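Can I ask wedding guests to RSVP on a website only, with no reply card?

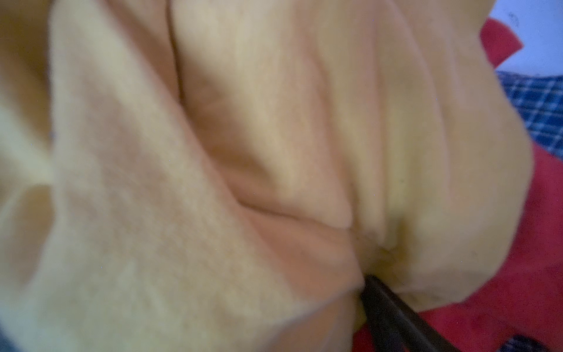 We're getting married in May and I'm trying to get the invitations ordered. The printer quoted me for the invitation, a details card and a reply card with its own stamped envelope. With 100 invitations going out, the reply card and the extra postage add a good bit to the bill, and I'd like to drop them and put a web address on the details card instead.

My mother says people will be offended and half of them won't answer. My fiance's side is mostly older and lives out of state. Most of them use email but I wouldn't say they like it. We already have a site through Flasia with the hotel block and directions on it, and it has an RSVP form that I haven't turned on yet.

Has anyone done it this way? Did you get your answers on time? I need a final count for the caterer 3 weeks before the wedding. Also, where do you put the wording so people see it?

Posted by tulleandtwine

quietgarden39

We did online only and it was fine. Things that I would do again:

Put the address on its own small card. We first had it at the bottom of the details card under the parking information and when I showed the proof to my sister she missed it completely. The separate card said "Please reply by April 10 at" and then the address, and nothing else.

Keep the address short. The one your site gives you by default is probably long. Ours had both last names and a string of numbers and I knew my uncle would never type it correctly. Most sites let you change it in the settings. Use all lowercase, no dashes.

Put a phone number under it. Ours said "or call or text" with my cell. Most people used the site. The ones who called were the ones I expected, and I typed their answers into the form myself so that everything was in one list.

Turn the form on before you mail anything and try it from your phone and from a computer. Ours was set to ask for a password and I had not put the password on the card. I caught it the night before we mailed.

As for the deadline, leave yourself a full week between your reply date and the day the caterer needs the number. You will be chasing people whether you use cards or not. We had cards for the rehearsal dinner and those were no faster.

One more thing, check how the form handles plus ones. Some of them let the guest type in as many names as they like. I had to change ours so each household only saw the names I had entered. If yours can't do that, write the names on the invitation envelope clearly and check the list every few days.

Perkudgate_bride

I think your mother has a point. A reply card is part of the invitation and people like to get one. Just order cheaper ones. A postcard doesn't need an envelope and the stamp costs less.

mrs.dots.and.lace

You can do both. I ordered the full set from Yagi but only got reply cards for the older relatives and family friends, and everybody else got the small card with the website. Nobody compared. The only trouble was that the printer had a minimum order so I had more reply cards than I needed, so ask before you decide. Tiltirex didn't have a minimum when I priced it but their paper was thinner and I didn't care for the envelopes.

If you do mail any cards, write a small number on the back of each one in pencil and keep a list of which number went to which family. Some people mail them back without filling in a name. I had a few like that, chicken checked and no name anywhere, and the pencil number told me who it was.

I agree with the poster above about the phone number. Put your mother's number on there too if she is willing. His relatives may call her anyway.

tulleandtwine

Thank you all. I'm going to do the separate card with a phone number and ask the printer about a small batch of postcards for his grandparents and the aunts. I changed our web address last night and it's much shorter now. I did find that the form was letting people add extra names, so I'm going through the settings for that next.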